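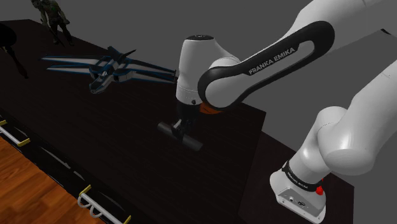

**How often does the Revau 30 descaler cartridge need changing?**
Every 1,000 litres in hard water areas, or every nine months, whichever comes first.

## Revau 30 inline descaler

Fits 15 mm copper or plastic pipe feeding a combi boiler, water heater or single shower. Supplied with one cartridge, two compression nuts and a wall bracket.

| | |
|---|---|
| Maximum flow | 9 litres per minute |
| Working pressure | 1 to 6 bar |
| Water temperature | 5 to 30 °C |
| Clearance below housing | 100 mm |
| Thread | ¾ inch BSP |

Mount upright on the cold feed, after the stop tap. Hand-tighten the bowl, then a quarter turn with the spanner. Do not use jointing paste on the bowl seal. Flush for two minutes before opening the outlet valve.

Housings sold before March take the older Drollgate cartridge, which has a flat top seal. The two types are not interchangeable.

Spares and trade orders: Mac Carthaigh, Ultdale depot. Ask for Diarmuid Quinlan. Collection by arrangement only.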